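Bench Cell Practice for Bin Work: Frequently Asked Questions
7/22/26 | By Imad Shboul

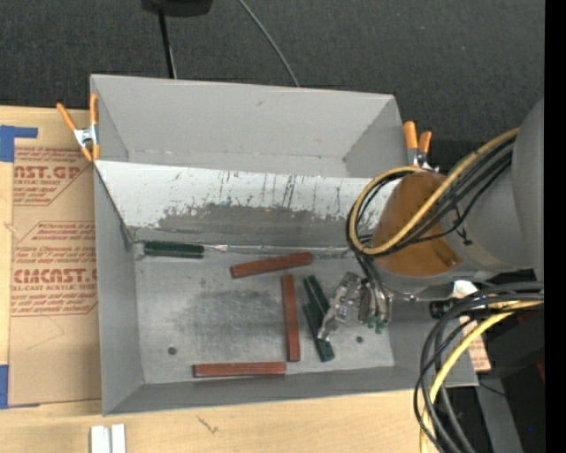

These answers cover the Volum bench cells in the Jarkuvport lab. They apply to staff and visitors who set up, run or reset a bin task. Where an answer conflicts with the arm maker's manual, follow the manual and report the conflict to Jirayu Kongkaew.

Does a bench cell need its own risk assessment?
Yes. The assessment covers the arm, the gripper, the bin, the parts and the bench as one application. An arm sold for collaborative use still needs one. A change of gripper, part type or bin position reopens the assessment. A change of part color does not.

How should the bin be fixed?
Clamp it to something that will not move with it. Two spring clamps on the rim are accepted for light blocks, provided the clamp handles stay outside the taught path. Push the bin by hand at each corner before the first run. If it shifts, refit it and check the taught points again.

The clamps are not in the collision model. Is that allowed?
No. Anything that rises above the rim has to be in the model, including clamp handles and poles. A simple box around the item is enough. Leave 30 mm on every side.

What are the rules for cables on the arm?
Cables need enough slack for full wrist travel and no more. A loop near the gripper must not be able to drop over a clamp handle or the rim. Jog each joint to both ends of its working range at low speed and watch the loop, then repeat with the gripper at the lowest point in the bin. Trim tie ends at the next planned stop. Cables that run over the bench should leave on the side away from the operator.

Can sheet stock be kept on the bench?
Only outside the reach of the arm, or fixed flat. Acrylic sheet can stay in its protective paper. Tape is acceptable for holding paper down but does not count as fixing for the sheet itself.

What speed applies during setup?
Use reduced speed, with one person holding the enabling device. That person is the only one who may start motion. The speed cap for this cell is 122 mm/s until the path has been run empty from end to end.

When may I reach into the bin?
After a protective stop is active and the pendant shows it. A pause between picks is not a stop. If a block is wedged against a wall or under the divider, stop the arm, move the block by hand, step back and reset from outside the marked area. Do not free a block by raising the grip force.

Is wear on the bin a reason to replace it?
Scratches and scuffed patches on the divider or floor are acceptable if there are no raised edges. Run a gloved finger along any rough patch. Worn areas can change how the metal reflects light, so repeat the vision check if the wear has spread. Write the result on form 551.

Do stacked or touching blocks need a special procedure?
The gripper may contact a neighboring block during a pick. It may not press one against the wall. Set the force limit with two blocks side by side, as this is the harder case. The limit in use is 30 N.

Which records are kept?
The risk assessment, the collision model version, the force and speed limits, and each form 551. Fernex cells use the same set. Bellamy cells keep theirs in the older binder until the controllers are changed.

Who can approve an exception?
Jirayu Kongkaew, in writing, before the run. An exception covers one cell and one task and ends when the bin is removed.

Last updated: July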